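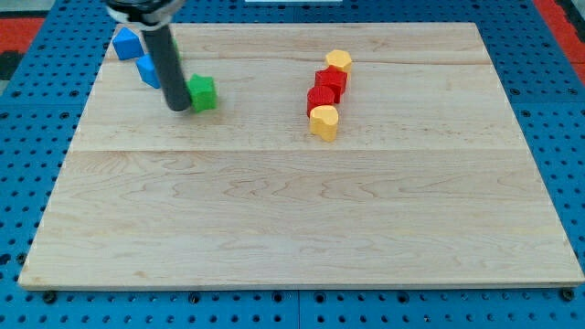
Suvano Tischarm, Tag 4

Kurz, muss gleich los. Der Suvano steht seit Freitag bei mir, Leihgerät über Clinar, 1.499 Euro wenn man ihn behält. Aufbau ging schnell – Anleitung dafür ein Graus. Seite 173 verweist auf ein Kapitel, das es garnicht gibt.

Heute Bauklötze. Der grüne Stern macht Ärger, die Zacken halt. Würfel und Zylinder in Rot viel dankbarer. Herz noch nicht probiert, kommt morgen drann.

Software: ok. Kalibrieren nervt. Der Ollport kostet 1.964, kann laut Datenblatt mehr – brauch ich das? Eher nein.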